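Skimen Neighbors Help Pages
Home & Table > Linens and Cloths

How do I get the fold creases out of a long green tablecloth?

Posted by Obsa Bogale

Hello everyone, and thank you in advance for your patience with a long post! I have a long, narrow table that I dress up for get-togethers, and I bought a green cloth for it last spring. It's a strong green with a touch of blue in it, and I love the color. It went into the hall closet after the one time we used it, folded up nice and small so it would fit on the shelf over the towels, and there it stayed. I took it out this week for my aunt's birthday lunch in March and laid it down the table to see how it would look, and oh dear. The creases go across it again and again, and then there's another one running straight down the middle, so the whole thing looks like a road map somebody has opened up on the hood of a car.

I smoothed it with my hands, which did nothing. I left it on the table overnight hoping it would relax a little, and it doesn't look any different to me this morning. The tag has faded so much that I can't read what the fabric is or what heat it will take. The shop was a little place called Woldemariam and it has since moved, so I can't very well pop in and ask. My iron is an old one, my ironing board is the short kind, and I get tired just thinking about feeding all that cloth over it and having the first end wrinkle on the floor while I work on the other.

Is there a way to do it right there on the table? And how should I be putting it away so we don't go through this again next year?

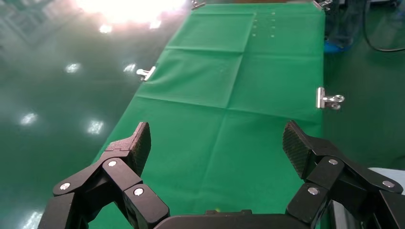

Page last changed: Feb 23, 2020

Zunow

Hi Obsa, I've been dressing tables for church suppers and graduation parties for more than 30 years, and fold lines are the thing I've fought with most, so please don't feel bad about yours. Yes, you can do it on the table, and for a long cloth I think it's much easier that way.

First find out what the cloth can stand. Pick a corner that will hang at the back and turn it over so you're working on the wrong side. Put a thin cotton dish towel on top and press with the iron on its lowest setting, just for a moment. Lift the towel and look. If the cloth has gone shiny or feels stiff, stop there and use steam only. If it looks fine, you can go up a notch and try again. A lot of party cloths are polyester and they'll tolerate a warm iron but they will not forgive a hot one. I've got one with a perfect iron print in it that I now use for potting plants.

Then take the cloth off and protect the tabletop. Two old bath towels laid flat with a cotton sheet over them will do, moved along as you go. Don't skip this if the table has any kind of finish on it! Heat and steam together can leave a white bloom that is a good deal more trouble than a crease.

Lay the cloth back over, wrong side up, and mist the first stretch with plain water from a spray bottle. You want it damp to the touch, not soaked. Give it a couple of minutes. Start with the long center crease and press it in short lengths, setting the iron down and lifting it. If you push the iron along, the cloth stretches and you get a ripple where the crease used to be. Once the center line is flat, the ones going across come out quicker. Let each part cool completely before you slide the cloth along - warm fabric will take a new wrinkle from anything, even from your sleeve.

As for putting it away, get a long cardboard tube, the kind carpet or gift wrap comes on, wrap it in white tissue, and roll the cloth around it with the right side out. Mine stand up in the back of the closet behind the winter coats. If you have no room for a tube, hang it over a fat padded hanger, folded once lengthwise and very loosely. My sister swears by changing the folds every couple of months, but I know myself and I would never remember.

I hope your aunt has a beautiful lunch!

Stestosura

dryer. low heat, wet washcloth in with it, 10 minutes, take it out the second it stops and get it on the table. works on mine every time

Obsa Bogale

Thank you both so much! I tried the back corner with the dish towel the way Zunow said and there was no shine at all, so I'm going to borrow my neighbor's spray bottle and do one end tonight, and the rest after work tomorrow. Stestosura, I might try the dryer for the matching napkins, if I can remember which drawer I put them in. Does anyone know if the hardware store gives away those carpet tubes, or do I have to ask at a flooring place?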